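Notebook, Putetti bench, 22 Dec 2023
Hide glue, round two (the cold room problem)

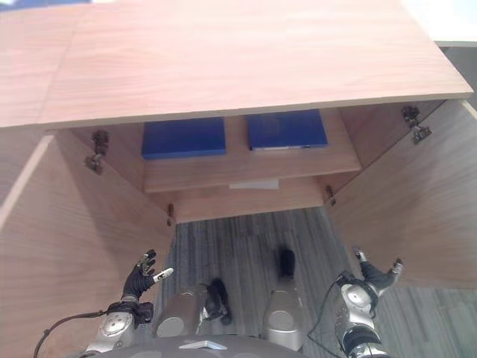

Wurnden wrote back overnight about my last entry and thinks I'm blaming the glue for what the room is doing. Their shop runs at sixty-eight all winter and they've never had a joint starve on them, and they want to know why I keep fussing with ratios when the wood is sitting there stone cold before I even pick up the brush. Fair! I grumbled for a bit and then went and put the thermometer on the offcuts, and they were at fifty-two. So, yes. Point taken.

Anyway, what I did today. Soaked a fresh batch of granules from the Conano bag, same ratio as in September (that's 2 parts water to 1 glue by weight, I keep forgetting whether I wrote it down, so now it's written down). Left it until the granules were swollen right through and no gritty bits when I squeezed one. Then into the pot, slow, held at 140. I let it creep up past 150 once while I was hunting for the hog bristle brush and took it straight off. Smelled fine, ran off the brush fine, but I'm marking the jar anyway.

Cut 13 test pieces out of the same maple board, all rubbed joints, no clamps. Left one out at the end with a nasty split along the grain. So twelve glued up as six pairs, three pairs cold and three warmed under the lamp first until they felt nice in the hand, which I realize isn't a temperature. Next time I'll write down a real number!

The cold ones grabbed almost before I'd got them lined up. You rub twice and the thing just stops, and you know perfectly well you've got a fat gluey line in there that never squeezed out. The warm ones slid around happily and then started to drag the way they're supposed to, with a thin bead all along both sides. Night and day, and I hadn't changed the glue at all. Grr.

I'll break them after the holidays. They need to dry properly and I have a bad habit of cracking test joints early out of pure curiosity (see the walnut fiasco, a few pages back, where I learned nothing except that wet glue is weak).

Other bits:

Tried a pinch of urea in a separate little jar to stretch the open time. It does slow things down, I'd say enough to be useful on a long edge, but I want to see what it does to strength before I go anywhere near a real job with it. Jar is marked U on the lid, please don't use it for anything.

The Balogun chair is still waiting on its back rail. Old glue came off the tenons with warm water and a toothbrush, lovely stuff to clean up, and the shoulders are in better shape than I feared. One tenon is a touch loose. I'm leaning toward a shaving glued on the cheek and fitted with a chisel, but I could be talked out of it.

Leftover glue went into the fridge in the flat tray, to be cut in cubes once it gels. Need more maple offcuts, and a second brush, since the old one is shedding into everything.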